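Cuaderno de taller. Encuadernación y papel, entrada del 1 de mayo de 2018

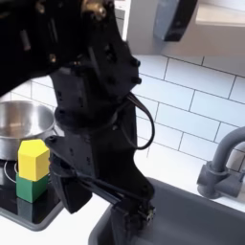

Departamento de Conservación Documental. Taller de Papel y Encuadernación

Asunto: desmontaje y primer tratamiento del libro de cuentas procedente del fondo Adamczyk.

Se reanuda el trabajo sobre el volumen recibido en depósito. Encuadernación en pergamino flexible, cosido sobre nervios de piel al alumbre, dos de ellos partidos a la altura del cajo delantero. El cuerpo del libro conserva la foliación original hasta el folio 33; a partir de ahí la numeración es posterior, a lápiz, y presenta un salto que ya señaló Wiesława Rutkowska en el informe de ingreso. Se mantiene la secuencia física y no se corrige la foliación.

Limpieza mecánica con brocha de pelo suave y esponja de caucho vulcanizado. Los primeros cuadernillos presentan depósitos de polvo graso en el margen de cabeza. Se ha evitado la esponja en las zonas escritas, donde la tinta ferrogálica muestra halo pardo y, en varios puntos, fisuras en los trazos más cargados. Prueba de solubilidad en tres tintas: negativa en el texto principal, ligeramente positiva en las rúbricas rojas. Queda descartado, por tanto, el lavado por inmersión.

Dariusz Jakubowski propone humectación controlada entre tejido transpirable y secante, con intervalos de 30 minutos y revisión en cada cambio. Se ensayó en dos hojas sueltas sin texto de las guardas. El papel recuperó planeidad suficiente y no se formaron cercos. Para las hojas escritas se acuerda no iniciar el procedimiento hasta disponer del resultado de la prueba de iones de hierro, que realizará Marlene Nguyen.

Adhesivos. Almidón de trigo preparado en el taller, cocido al baño maría y tamizado 2 veces. La consistencia de la primera preparación resultó excesiva para laminar tisú fino y se reservó para los refuerzos de lomo. La segunda, más diluida, se aplicó en los desgarros del margen inferior de los folios 4, 7 y 11. Secado bajo peso ligero. El folio 7 deberá repetirse: la fibra del injerto quedó en sentido contrario al papel original y la unión tira al flexionar la hoja.

Materiales. El tisú suministrado por Zoltard es más opaco que el de la partida anterior y no se empleará sobre escritura. Se solicita reposición de secante grueso y de hilo de lino sin blanquear. El cartón de la marca Parach continúa sin certificado de reserva alcalina; hasta que se reciba, no se utilizará para la caja definitiva.

Presupuesto. La caja de conservación a medida, con solapas interiores, figura en la oferta de Plolilport por más de 700 euros. Rimantas Strazds considera que puede construirse en el propio taller. Pendiente de decisión por parte de la jefatura.

Observación para los colegas: en el interior del lomo han aparecido tiras de refuerzo con texto manuscrito, de otra mano y, por la letra, probablemente anteriores al libro. No deben desprenderse. Fergal Quinlan las fotografiará in situ con luz rasante antes de cualquier intervención en el cosido.

Pendiente para junio: consolidación de los nervios partidos, nuevo injerto en el folio 7, redacción del informe intermedio para la entidad depositante. El volumen queda en el armario de planeros, entre cartulinas neutras, con la ficha de tratamiento dentro de la carpeta.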